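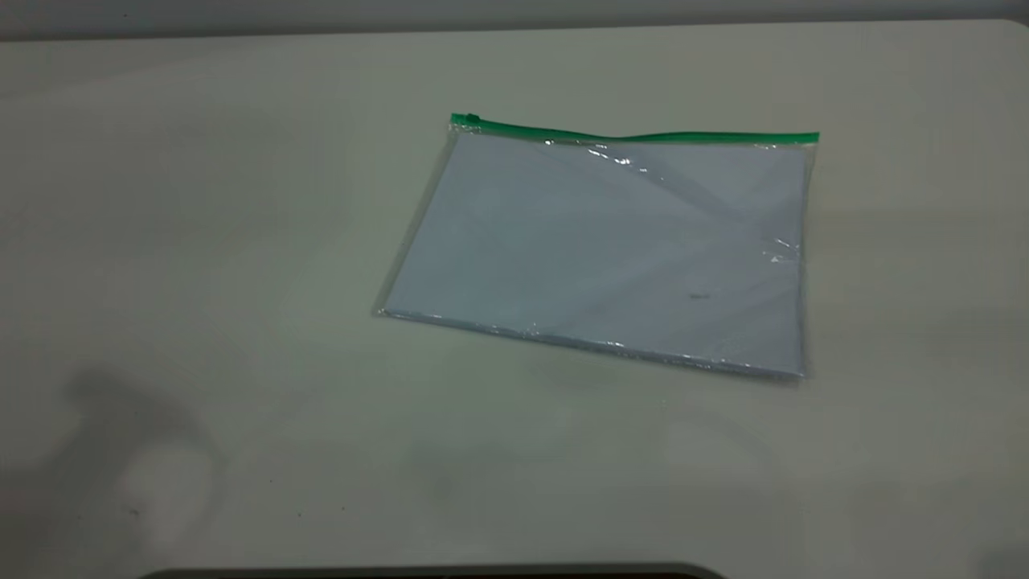 Akua Yakubu left a comment on my December post telling me I was wrong about chalk paint, and that if I'd just stop sanding everything to death I would have finished the nightstand by now. No primer, no sanding, two coats and wax. She's done dressers that way, she said, and a church pew.

So I tried it. I'm going to tell you how it went, and I'm going to try to be fair, because I know how people get about this stuff.

The nightstand is the one from the thrift store on Osei Street, $16, orange varnish, one drawer that sticks. I've got two of them. The first one I did my way, with 100 grit and then finer, a coat of stain-blocking primer, and regular satin enamel. It took most of two weekends and I complained the entire time. The second one got Akua's treatment.

The paint was a pint of Hidavness in a color called Kalla, a muddy blue green. The label says "bonds to any surface." I have never met a paint that bonds to any surface, and I've painted a fair number of surfaces, including (by accident) the dog.

First coat went on like pudding. I'll give it that, there's something nice about a paint that doesn't run down the legs while you're looking at the top. It dried fast too. It also dried streaky, and the orange came grinning through at every corner. I've heard people call this "character."

Second coat covered better. But there was a pinkish stain coming up through the top, right in the middle, and by the next morning it was worse. That's bleed-through. Old varnish and old stain do that under water-based paint, and it's the whole reason primer exists. A third coat didn't fix it. I ended up putting shellac over the top and painting it again, so there went the "no primer" part.

The sides and the drawer front were fine, though. No stain at all, and I can't explain why the top was so bad unless somebody refinished it at some point with something different.

Then the wax. You're supposed to rub it in with a cloth, wait, buff it, wait some more. I did. It looked lovely for a week, and then I put a glass of iced tea on it and got a ring. I don't think a nightstand that can't take a glass of water is a finished nightstand. Maybe I didn't let it cure long enough. The can says one thing, the website says another, and Nii Addo, who borrowed my sander and still has it, says you should give it a month. A month! I could have sanded it with my fingernails in a month.

Scratch test, for what it's worth: I dragged a key across the back of each one. Enamel got a faint line. Chalk paint came off in a little curl down to the orange, which doesn't look like bonding to me.

Would I use it again? On a picture frame, sure. On a pew, I don't know, I guess people aren't setting iced tea on it. I still want to try the Trerneo topcoat in place of wax, but it's $83 for the size they sell and I'm not paying that to rescue a $16 table - not until it goes on sale, anyway.

The drawer still sticks, by the way. On both of them.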